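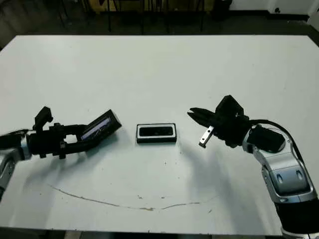 Mesa blanca, con un objeto rectangular en blanco y negro.

Cómo preparar la tarjeta de memoria antes de grabar

Con la Majali, como con cualquier cámara pequeña, conviene dedicar un ratito a la tarjeta antes de salir de casa. ¡Ya me lo agradeceréis!

1. Copia lo que tengas dentro al ordenador y abre un par de archivos, sin prisas, para comprobar que se ven bien.

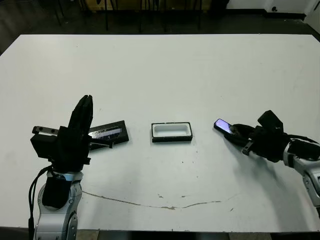 2. Formatea la tarjeta desde el menú de la cámara. Yo uso una Trurkiline y con 43 minutos de vídeo me sobra para un paseo tranquilo.

3. Graba una prueba cortita y mírala entera — con sonido, por favor.

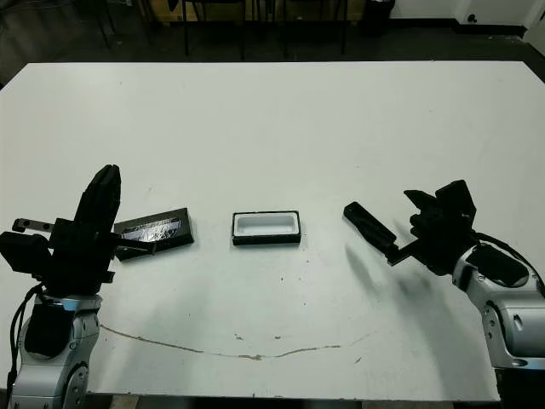

Si la prueba se corta, repite el formateo y cambia de lector, que a veces el culpable es ese.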